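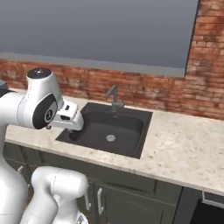

The arm at the kitchen sink, in the simulation used for the sink tasks. Picture: Tuler

Tuler stops kitchen arm tests after wrist joint fault

The robotics firm Tuler has stopped all sink and worktop tests with its kitchen arm after the wrist joint turned the wrong way during a run at its hall in Jendby. One technician got a bruised hand. He was seen by a doctor the same afternoon and is back at work.

The company told us of the incident on Sep 23, 2025, after two users of the Diltisus control software had asked in public why the newest version was no longer offered for download.

According to Tuler, the arm had the task to go down to the rim of a sink, wait there, and then move into the bowl to pick up a cup. The same movement had been tried 400 times in the simulated kitchen without any error. On the real arm it went well 200 times. On the next run the wrist made almost half a turn in the wrong direction, and the gripper struck the edge of the sink and then the hand of the technician, who was wiping the worktop beside it.

"He should not have been inside the line when the motors had power, and the arm should not have moved like this. Both things are our responsibility," said Gayan Fakir, who leads the testing at Tuler.

The fault was found in the part of Diltisus which reads the angle of the wrist. When the joint comes near to the end of its range, the software can take the angle from the wrong side of zero. The arm then believes it has turned too far and tries to go back the long way. In the simulation the angle is always exact, so the mistake did not show itself. On the real joint there is a small amount of noise in the signal, and this was enough.

Fakir said that the emergency stop worked, but it was pressed by a second person who stood at the desk. From the log, the arm was stopped 578 milliseconds after the first wrong movement. The limit for contact force was also active. It had however been set higher than normal a few days before, to allow the gripper to press against a tap handle, and it was not set back afterwards.

The customers who have the arm in use received a letter last week. They are asked to go back to the previous version of Diltisus and to keep the wrist away from the last part of its range until a correction is ready. Tuler says that 200 arms are delivered with the same wrist joint, most of them to training kitchens and research groups. It has had no report of a similar case from any of them.

Reisinger, the company which makes the joint, has checked the damaged part and found no mechanical defect. It will still offer a second angle sensor for the joint, and Tuler wants to fit this to new arms from January.

Tests in the simulated kitchen continue in the meantime, now with noise added to the wrist signal. With this change the fault came back on the first evening, Fakir said. The real kitchen in Jendby stays closed until the force limits are locked with a code and a gate is placed in front of the worktop - the order for the gate is already sent.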